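Shop Practice, Unit 3: Where Hand Tools Live
Handout for session 11. Read before you rearrange anything.

Pegboard gets recommended for every small workshop, and I would like you to doubt it a little. The Greltar planning guide claims that tools on a board are found faster than tools in a drawer. Maybe. It gives no test, and the people who wrote it sell boards.

What a board does well is show one tool per hook. A screwdriver, a small paint roller and a putty knife can hang side by side and you can tell them apart from across the bench. Then a bin appears on the counter underneath, and in most shops I visit the bin wins — whatever has no hook goes there and stays.

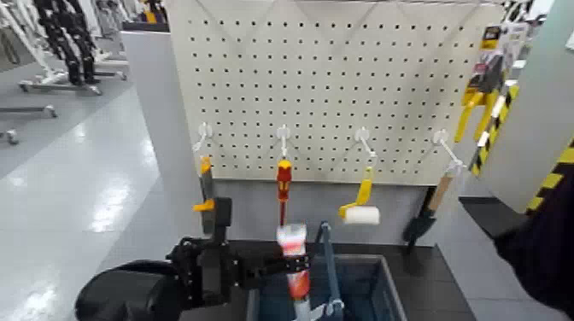 One reader of last year's handout, Buzatu, wrote that the bin is the only part of the system people use, and that painted outlines just make the gaps look official. I half agree. Outlines tell you a tool is missing. They do not bring it back.

Exercise (20 minutes)
List the tools you used in your last session.
Mark which ones had a fixed place.
Pick 4 that deserve a hook and defend each choice in one sentence. "It looks tidy" will not be accepted.

For next time: the Tasetow chapter on drawers, which oversells drawers.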